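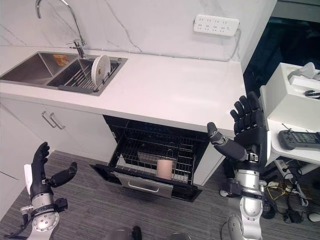
Nicanor Salcedo

I have been meaning to write up the drawer dishwasher for a while. Two readers asked about it after the worktop post, and Marcelino Barroso, who is fitting out a flat in Bretotham on much the same plan, has now asked three times by telephone. So these are my notes on how the washing-up side of the kitchen is arranged and what I would change.

The layout first. Sink on the left with a double cupboard under it, dishwasher drawer immediately to the right, worktop running over the lot. The worktop is white with a faint grey vein and the wall behind is a white marble pattern with a thin grey vein. I was doubtful about putting two veined surfaces together and I remain slightly doubtful. They don't match, but they don't fight either, and crumbs show up well on both, so the wiping gets done.

The drawer opens from a recessed handle across the steel front. I like this more than a bar. The cupboards next to it have bars, two of them side by side where the doors meet, and I catch a pocket or an apron string on one or other most weeks. The recess catches nothing. It does collect a line of grease along its lower lip, which needs a cotton bud or the corner of a cloth. If I were ordering again from Kowalchuk I would ask for recessed pulls throughout and accept the cotton buds.

Loading

A drawer is loaded from above, and it took me longer than it should have to stop treating it like a door machine. With a door machine you crouch and push things towards the back. With a drawer you stand still and lower things in, and the temptation is to fill the part nearest to you first. Don't. Plates go in from the back, working forwards, all facing the same way, and the front row is left until the end for cups.

The tines in ours are set for plates. A cup put down among them will lean unless you find it a place where the base can sit between the rows. Front right is the best place for one. Cups should of course be upside down for the wash. In this house they get put in the right way up during the day, by people passing through, and are turned over before the thing is started. I have tried to alter this and have given up. Turning them over takes less time than the discussion did.

Pans do not go in. Wooden spoons do not go in. The big bowl goes in only by itself, and then I might as well wash it by hand, so it is washed by hand.

We run it once a day, after the evening meal, on the middle programme, which takes 90 minutes. There is a short programme of 15 minutes which I use for glasses when people are coming. It does nothing useful for anything with egg on it. Temperature on the middle programme is 60 degrees according to the booklet. I have not measured it.

The sink

The reason for a double sink, when there is a dishwasher 20 centimetres away, is the rack. We used to keep a draining rack on the worktop and it took up the only decent stretch for chopping. The rack we have now is a wire one that sits down inside the right-hand basin, so the drips go straight down the plughole and the worktop stays clear. It has a grey plastic strip along the front edge which serves as a handle. Lift it out by that when you want the basin back.

The plates that were washed by hand stand in the rack. One or two will stand well. With more than four they begin to slide about, as the bars are simply parallel and make no allowance for a deep rim. A bought rack with proper plate slots would hold more, but I tried one from Stestby and it was a finger's width too long for the basin. Measure the inside of the basin at the bottom. The sides slope and the figure in the catalogue is for the top.

The left basin is the working one. It is deep, and I would not go back to a shallow one. A stockpot can lie on its side in it. The drawback is that things get forgotten in the back corner, where you can't see them from a normal standing position unless you lean over. I check it last thing at night.

Plates come out of the rack and get looked at before they are put away. The white ones are unforgiving. Any small brown mark in the middle is either food that survived, in which case it comes off with a thumbnail, or a mark in the glaze, in which case it doesn't. I used to scrub the second sort for some time before accepting the position. A little bicarbonate on a damp cloth settles the question in a minute.

The tap

A tall swan-neck with a single short lever at the base. The height is useful for filling pans and for rinsing large trays. The cost of height is splash. At full flow onto a spoon lying bowl upwards, the water reaches the wall, the worktop and the front of whoever is standing there. Half flow is enough for nearly everything. The lever being down at the base means wet hands drip onto the back ledge of the sink, and that ledge needs drying or it goes white with scale. We have hard water. I go over it with vinegar on a Friday and that holds it.

The sockets

This is the part Marcelino really wanted to know about. Along the wall, higher up and to the right of the tap, there is a white multi-way power strip mounted horizontally, with its cable brought down and then run along the join between wall and worktop. It is neat enough from across the room, being white on white. It is also the thing I am least pleased with.

What I would do now is have proper sockets let into the wall before the panels went up, further along, with the cable behind. We didn't, for the plain reason that I had not decided where the kettle was going to live when the electrician was here, and he was not going to wait. Anyone planning a kitchen should decide where the kettle lives before anything else. It sounds a minor matter. It determines the sockets, and the sockets determine what can stand where for as long as you have the kitchen.

The cable along the join has a second fault, in that it gets in the way of the cloth. You wipe up to it and stop. A line of crumbs forms along it and has to be brushed out with something dry. I have an old pastry brush for this. I have looked at a stick-on channel from Nallau to cover it, and may get one in July when the other jobs are done - but a channel has an edge of its own, and I suspect I would be brushing crumbs from that instead.

Costs, as asked

The drawer, the sink, the tap, the worktop and the fitting of all of them came to 3794 in total. The drawer was much the largest item. A full-size machine with a door would have been cheaper and would have held more. For two people who cook most nights the drawer is the right size, and I prefer not to crouch. For a family I would get the door machine and put up with it.

Things still to do: reseal along the back of the sink, find a shorter plate rack, move one of the cupboard handles so that the two are not quite so close together. The last will leave holes in the door, so I am putting it off. Marcelino wants the inside measurement of the right-hand basin and I will add it underneath when I have found the steel rule.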